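Burley baths to open early from February

Good news for anyone who likes a swim before work — Burley baths will be opening its doors at 6.30am from February, an hour and a half earlier than now. I've been moaning about the 8am start on this page for longer than I care to admit, so forgive me if I sound a bit pleased with myself.

The change comes after a petition that went round the village and over in Trusby before Christmas. It picked up 188 names in the end, and I'll own up to being one of them (I signed it in the queue at the chip shop, leaning on the pickled eggs). The baths had asked for 147 before they'd look at it, a number I never did get to the bottom of, but there we are.

Early sessions will be lane swimming only to start with. Three lanes, slow, medium and fast, and please be truthful with yourself about which one you belong in! There'll be room for 30 swimmers at a time and you can book a place at the desk or ring up the evening before. The small pool stays shut until 9am as it always has, so no splashing about with the little ones at dawn, sorry.

Getting there is the tricky bit. The first bus from Trusby doesn't reach the stop on Catterall Road until 6.50am, and then it's a walk up the hill, so bus people will miss the opening twenty minutes. I asked at the desk if the bus times might shift and was told it had been raised. Make of that what you will. The car park will be unlocked at 6.15am and the lights along the path are being mended — about time too, I nearly went over my own feet there last winter.

Prices aren't changing for now. Passes you've already got will work for the new sessions, and if yours has run out the desk can renew it while you wait. The café won't open until 8am, which seems a shame when everyone will be coming out starving, so I'll be taking a flask.

One more bit of news while I'm on. The roof appeal has had 400 pounds from the quiz night at the Nurnavitz rooms, and there's another quiz planned before Easter. Our table came second from last and I blame the geography round.
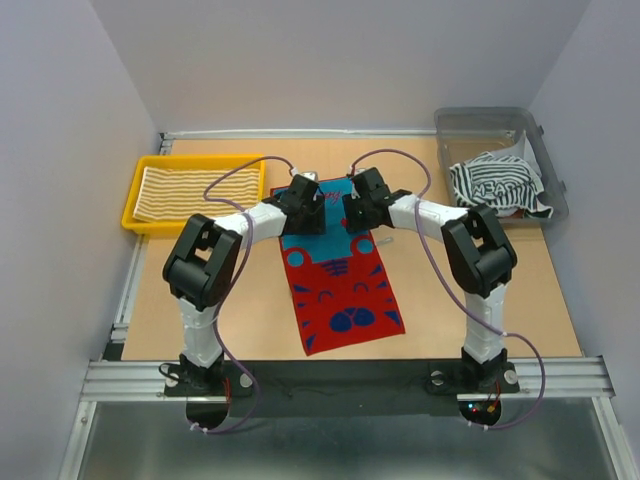

Do I need to bring my own towel to the early sessions?

Bring one from home, as the desk doesn't hire them out before 9am. Lockers take a pound coin and you get it back afterwards.

Booking for the first fortnight is open now, and the fast lane still had places when I popped in at teatime.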